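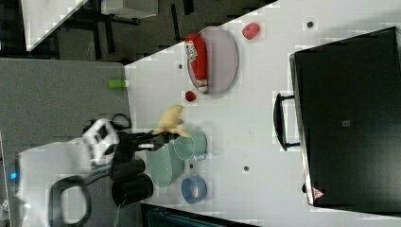 3. What the self-exclusion form asks of people

Self-exclusion is the part of gambling policy that everyone likes. Operators like it as proof of good manners, regulators like it because it produces a count, and legislators like it because it costs them nothing. The customers, whose opinion was sought rather late, are harder to summarise. In this section we look at how the scheme in Trorstead worked at the counter, before turning to the question of whether it reduced play.

Figure 2. Tabletop with a bowl, a cup on its side, a plate and a can; a banana is held above the bowl.

3.1 Signing up

Trorstead has three licensed premises: two betting shops run by Craddock and a bingo hall run by Clundeo. Under the local licence conditions, a person who wishes to be kept out of all of them should be able to arrange this in a single visit. The form has 9 pages. One of these is blank and says so. Another asks the applicant to list "all venues from which exclusion is sought", which assumes a fuller knowledge of the licensing register than the council itself could supply when we asked for it.

The form must be handed in at a gambling venue. We found no document in which this choice was debated. A person who has decided to stop betting is therefore invited to walk into a betting shop, wait in the queue with the people placing bets, and ask for the paperwork at the same window. Several respondents told us they had done exactly this and had placed a bet while they waited. One described it as a farewell. Another had won, and went home to think it over.

Staff at the Craddock shops had been trained to offer a private room. In one shop the private room was also the stock cupboard, and in the other it was the manager's office, available when the manager was out. The bingo hall did better, having a proper side room with chairs and a door that shut. It was used mainly for birthday cakes.

3.2 Being recognised

Once a form has been accepted, its details go into Prindelik, the shared register to which both operators subscribe. Prindelik holds a name, a date of birth and a photograph. It does not compare faces. It prints them, and the printout is kept in a folder beneath the counter, where staff are expected to consult it as customers come in. The folder can hold up to 100 entries, after which the oldest are moved to a second folder. We were not able to establish where the second folder was kept, and neither, in one of the shops, were the staff.

The operators' written policy is that an excluded person who enters will be "identified and supported to leave". Interviews with counter staff suggested a gentler practice. They knew their regulars by sight and turned them away with some embarrassment on both sides. They did not know the rest, who came and went as they pleased. The scheme was thus strictest with the people staff were fondest of.

None of this should be laid at the door of the counter staff, who were asked to police the door, pay out winnings and unjam the machines, often alone. It does suggest some care in reading the register as a measure of protection. An entry in Prindelik shows that somebody once filled in a form. It cannot show that they stayed away.

3.3 Coming back

Exclusions lapse unless they are renewed. Renewal requires the full form again, in person. Removal from the register, by contrast, can be requested on a single sheet, and both operators will accept it by post. Clundeo encloses a stamped envelope.

When the premises closed in the spring, the question of renewal became a purely theoretical one. A notice on the council website dated Apr 13, 2020 advised that anyone wishing to exclude themselves should "attend the venue of their choice as normal", the venues being shut at the time. The wording was corrected in June. Respondents whose exclusions ran out during the closure were not told of it, and learned of the change from marketing texts welcoming them back.

We treat these lapsed cases separately in the analysis that follows. Counting them as people who had chosen to resume gambling, as the operators' returns do, credits them with a decision they had no way of making.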